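Home | Projects | Lab Notes | People | Archive
Filed under: Student Projects / Robotics / Setup and Maintenance

Keeping a two-arm box cell in shape: end-of-term report
Dragica Radulović
4/9/24

Our cell moves small black cartons between a tray and a clear plastic bin. In the lab it goes by Binport, after the folder name it started under, and I got to spend the whole term on the part I like best, which is everything that has to be right before the arms do any work at all! Dineo Mtshali wrote the motion side and her report covers it. Mine covers the table, the grippers and the checks.

When I took over, the home positions were kept on a sheet taped to the cabinet, and two of them were wrong. I threw the sheet out and taught every position again from scratch. The left arm parks low and to the side with its fingers clear of the bin. The right arm gets the tray. We lay a blue cloth over the work surface so the black cartons stand out for the overhead view, and the first job of any session is pulling it flat, then putting the bin down with its long side running away from the operator.

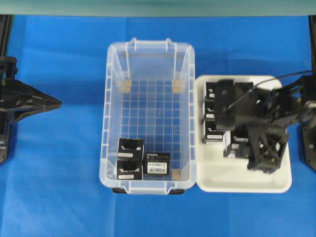
The tray was harder to get right than the bin. If it sits too far from the bin wall, the right arm runs close to its reach limit and the wrist starts to shake (you can hear it before you see it). I ended up writing a placement step into the checklist: bin first, tray pushed up beside it, then a slow dry run at 17 percent speed with a hand on the stop button. It takes 4 minutes and I have come to enjoy it.

Then the screws. The Pivadau manual says to check the gripper bracket screws monthly. I checked them every session for the first half of term and wrote down each one that had moved. Out of 106 entries in my log, nearly all came from the same three screws on the right gripper, the ones closest to the finger linkage. I cleaned the threads, put on a medium threadlocker and marked the heads with paint pen. They haven't moved since, and I was ridiculously happy about it.

Cables came next. The finger cable needs enough slack for a full wrist turn, but a big loop can catch on the rim of a box. I tie it at the wrist, turn the wrist both ways by hand with the power off, and only then tie the second point. I did it in the wrong order twice and had to cut the ties both times.

The last piece was clearance around the storage box. The gripper body is wider than the fingers, so a path that looks fine for the fingertips can still bring the mounting plate against the rim. Dineo and I went through the approach poses one at a time at low speed and wrote down the ones that came in tight.

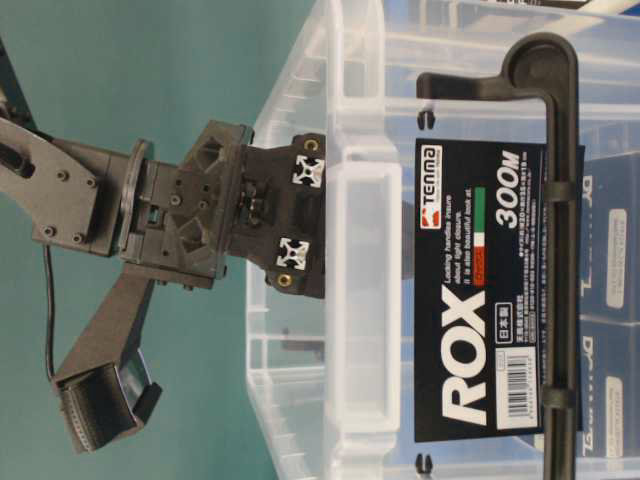
Fig. 2. Gripper mounting plate at the near side of the clear storage box.

We raised the approach height for those poses and saved them under new names so the old ones can still be compared. Still open: a proper stop for the tray, spare finger pads, and moving the log out of my notebook before July.

Comments (3)

Puvoser: Which threadlocker did you use? Ours came loose again after a week.

Dragica R.: The medium one from the stockroom, and clean the threads first! I skipped that the first time and it didn't hold.

Higuchi: Could you post the checklist as its own file? We'd like to try the dry run step on our cell.

Previous report | Next report | Back to Projects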